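Zaltia Sets Equipment Plan for Textile Handling Cells

Funding covers four gripper stations, spare fingers and operator training

STANDTHORPE, March 26, 2021 – Zaltia, a contract processor of returned garments and household textiles, today released its equipment plan for robotic handling of soft goods at its Standthorpe site. The plan provides for 4 stations, each fitted with a two-finger gripper, to be supplied by Vakthorpe. Delivery is scheduled for July.

The stations will pick up single fabric items and present them for sorting. Small and folded pieces were given priority in the specification, as they take up the largest share of manual handling time.

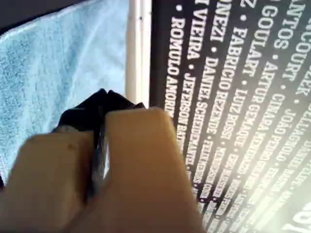
Each station is budgeted at $3703 for end-of-arm tooling, including fingers, mounting hardware and one set of spares. Arms and controllers are leased under a separate agreement and are not part of that figure. Finger sets are treated as consumables and will be reordered on operating hours.

"We priced the wear parts first," said Damilola Etim, head of equipment planning at Zaltia. "A gripper that is cheap to buy and slow to service does not fit our shift pattern."

Purchase conditions require the supplier to demonstrate handling of knitted, woven and pile fabrics before final payment. The acceptance set consists of 82 items drawn from regular stock.

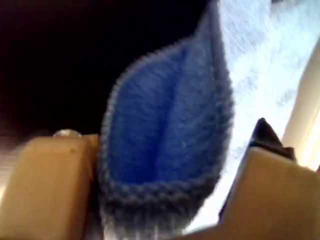 Knitted goods are listed as a separate class in the acceptance schedule, with their own limits for grip force and closing speed. Both values can be changed by the operator without a service call.

Installation and training are budgeted at $2689 per station. Hnat Maksymiv, project engineer at Vakthorpe, will oversee commissioning. Inquiries about the plan should be directed to Titilayo Iyamu, purchasing office, Zaltia.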